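Call for participants: do sleep drinks do anything?

Redska is looking for 50 adults who have trouble falling asleep and are willing to drink something that may well be useless. We don't sell sleep drinks and we don't much believe in them. The labels promise a lot, and the 147 customer reviews we read before planning this study mostly promised more.

You would drink one small bottle each evening at 9 and fill in a short form the next morning. Half the bottles are plain flavored water. You won't be told which kind you have until the study closes in March.

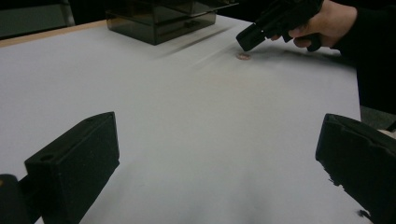 A reader of our Sustton mailing list wrote back that she has bought these drinks for years and sleeps fine, so what is left to test? Fair enough, but she also told us she quit coffee the same month she started.

You can apply if you are over 18, live near Sustton and don't take sleep medicine. Shift workers are welcome. Please don't apply if you are pregnant or have a new baby at home – the forms would mostly tell us about the baby.

We pay $300, in two parts. The first comes after the opening visit and the second when your last form is in. Missed mornings don't cost you money. Made-up ones spoil the results, so leave the line blank if you forgot. 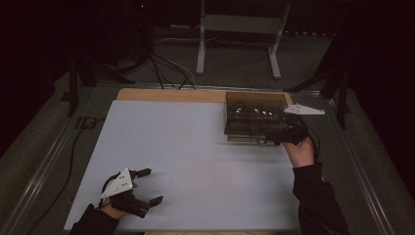

Will I get my results?
You will get your own forms back, plus the group results, even if they are dull.

To apply, write to the Redska study desk in Sustton with your age, your usual bedtime and a phone number. Put "evening drinks" in the subject line.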